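Gripper trial at Trumalside moves indoors, sort of
By Marcelino Quintana

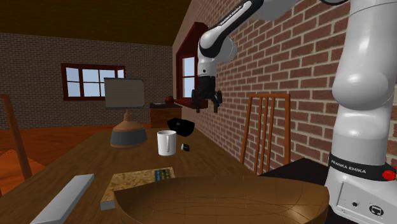 Two fingers, one bowl

The robotics lab at Trumalside has spent the spring trying to settle an argument over which gripper to buy, and it has done so without buying any of them. The whole contest is being run in simulation, in a brick-walled room with blue sky at the windows and a long wooden table that has never needed wiping.

On the table are a lamp, a white mug, a black bowl and various flat things, including a large round-edged board or tray that takes up a good deal of the near end. Over them hangs a simulated Franka Emika arm with a plain two-fingered gripper. It is the bowl that has caused the trouble.

The lab wanted to know how the standard fingers compared with two alternatives: a wider set modelled on a design from Nogueira, a small workshop that makes fingertips for packing lines, and a softer-tipped version known in the building as the Hitau, after the student project it came out of. Each was given 300 attempts at picking up the bowl by its rim and putting it down again somewhere else on the table. The mug was added later, when the bowl was felt to be getting too much attention.

The final set of runs finished on 27th April, a Saturday, when the computers were free and most of the people were too.

On the bowl, the Nogueira fingers came first. They open wide and close slowly, and the lab's report calls them "dependable", a word it does not use again. The standard fingers were close behind and a good deal quicker. The Hitau came third, having shown a habit of gripping the rim perfectly well and then letting the bowl swing round underneath it like a pub sign in a gale.

With the mug the order was reversed. The soft tips took hold of the handle and kept it, while the wide fingers tended to arrive at the handle from both sides and push the mug over. Supporters of each design have since discovered that the object their gripper was good at is the one that matters in everyday life.

A row about the controller

There was a second comparison going on underneath the first. Half the runs used the lab's old position controller, which sends the hand to a point and expects the world to make room for it. The other half used a newer one that gives way a little on contact. The newer controller knocked fewer things over with all three sets of fingers, and the gap between the grippers shrank so much that one member of the group asked, in the meeting, what the grippers had been for.

The question was minuted. It has not been answered.

Camera placement was supposed to be part of the trial as well, with one view from the side of the table and one from the wrist. The wrist view was dropped early on after the settings file was overwritten, and the lab now says it will be covered in a separate study. The file had 984 lines in it and the group is fairly sure it remembers most of them.

What happens next

The winning fingers, once there is agreement on which those are, will be tried on a real arm at the Duvstead workshop in June. Duvstead has a table of its own, with a wobble in one leg, and lighting that the staff there describe as "a bit yellow after lunch". The lab has asked for a bowl and a mug to be ready. Duvstead has replied that it has mugs.

A request to model the wobble in the meantime has been turned down on grounds of time. The group has, however, put in for a fourth gripper - three-fingered, and at 483 pounds the cheapest on the list - so that it can be compared with the others before anyone decides anything.

The full results will be posted on the lab's pages when the mug figures have been checked again.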